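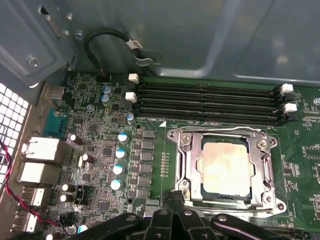 El zócalo del procesador con su marco metálico, y encima las cuatro ranuras de memoria, todavía vacías.

Por dentro: galería de una torre que vuelve a la mesa

Texto y selección de Saqib Dhanial

Bienvenidos otra vez a la galería del taller Garnari, que en julio se queda medio vacío y por eso mismo es cuando mejor se trabaja, con la persiana a media altura y el ventilador puesto en el pasillo. Tenía ganas de dedicarle una página a la placa base de la torre que llamamos Harnow (aquí las máquinas acaban teniendo todas nombre, y a esta le tocó el de la calle donde vivía su primer dueño), porque me habéis escrito varios preguntando cómo se ve un ordenador de sobremesa cuando se le quita la tapa y no hay luces de colores ni cristal templado de por medio. Pues se ve así, verde, gris y bastante tranquilo.

He separado la galería por zonas, con unas notas para quien quiera entretenerse en los detalles. El que venga con prisa puede quedarse con la foto y seguir con su día, que no me voy a enfadar.

El zócalo

Es lo primero que se me va a los ojos, qué le voy a hacer. Un marco de los de tipo LGA, plateado, grande, con su placa abatible alrededor del procesador y un tornillo en cada esquina. A la derecha corre la palanca, que es la pieza que más respeto impone a la gente que abre un equipo por primera vez. Hay que hacer una fuerza que parece excesiva y suena un crujido que te encoge el estómago, y a la vez es de lo más normal del mundo. En el curso de Arumugam, donde doy las tardes de montaje, siempre hay alguien que me mira con cara de haber roto algo.

Los procesadores de este tipo apoyan sobre una cama de contactos finísimos que están en la placa, así que cuando se levanta el marco conviene retirar el procesador en vertical, cogido por los bordes, y tapar el hueco si va a quedar abierto un rato. Un contacto doblado se puede enderezar con lupa, aguja y mucha paciencia, pero es una tarde entera y no siempre acaba bien.

La tapa del procesador

Tiene un tono pálido, tirando a crema, un poco moteado, con un rastro tenue de residuo o de decoloración por la superficie. Alrededor asoma una línea delgada de verde oscuro, el borde del sustrato. A mí estas superficies con marcas me gustan más que las impecables, no sé si será manía de taller.

Para limpiarlas uso alcohol isopropílico y un paño que no suelte pelusa, en pasadas cortas y sin apretar. Antes de montar el disipador pongo pasta nueva, un punto del tamaño de un guisante pequeño en el centro, y dejo que la presión la reparta. Conozco a quien la extiende con una tarjeta vieja y le queda estupenda, y también a quien dibuja una cruz y la defiende con mucho calor en las comidas. Que cada cual haga la suya, pero poca, por favor.

Las ranuras de memoria

Cuatro, negras, tumbadas una sobre otra entre el zócalo y la pared gris del chasis. Sin módulos se aprecian muy bien los extremos, con sus pestillos blancos a izquierda y derecha, y uno negro más abajo en el lado derecho. Ese cambio de color me tuvo entretenido un buen rato, porque hay placas en las que los colores ayudan a emparejar los módulos y otras en las que no significan gran cosa. El manual de cada modelo manda, y si el manual se perdió (en Harnow se perdió, claro), toca leer la serigrafía con buena luz. Bajo la última ranura, la más cercana al procesador, hay unas letritas blancas y un triángulo también blanco impresos sobre la placa.

La memoria se coloca mirando primero dónde cae la muesca, abriendo los pestillos y empujando por los dos extremos hasta notar el clic. Es una sensación muy agradable, de las pocas cosas de la informática que siguen siendo puramente de dedos.

Los vecinos de la izquierda

Entre el zócalo y la zona de los conectores traseros vive la regulación de voltaje, una columna de chips cuadrados, negros y pequeños, puestos por parejas. A su lado bajan en diagonal cuatro condensadores electrolíticos plateados con la cabeza azul, y un quinto se deja ver a medias más abajo. Les tengo cariño a los de tapa azul porque fueron los primeros que aprendí a desoldar, con un soldador de 28 vatios que me prestó mi tío y que calentaba cuando le daba la gana.

Al revisar una placa con años conviene mirarles la parte de arriba. Si está abombada, o si hay una costra oscura en la base, hay que cambiarlos. Yo guardo los repuestos en una caja de pastillas de regaliz Sukar, de las de 50, que cierra mejor que cualquier organizador que haya comprado. Y apunto siempre la capacidad en una etiqueta, que los de 1000 microfaradios se me mezclaban con todo lo demás y luego venían los disgustos.

Para quien quiera asomarse a la suya

Apagad, desenchufad y mantened pulsado el botón de encendido unos segundos. Tocad una parte metálica del chasis antes de meter las manos y quitaos la pulsera, el reloj y lo que cuelgue. Una bandeja para los tornillos vale oro, aunque sea la tapa de un bote. Y haced fotos antes de soltar nada, muchas, también de lo que os parezca evidente, que luego llega el cable pequeñito ese del frontal y a ver quién se acuerda.

Si tenéis fotos de placas parecidas, mandádmelas al correo del taller y las voy sumando a la galería. Me hacen especial ilusión las de placas verdes, que cada vez se ven menos. La próxima página será para las fuentes de alimentación.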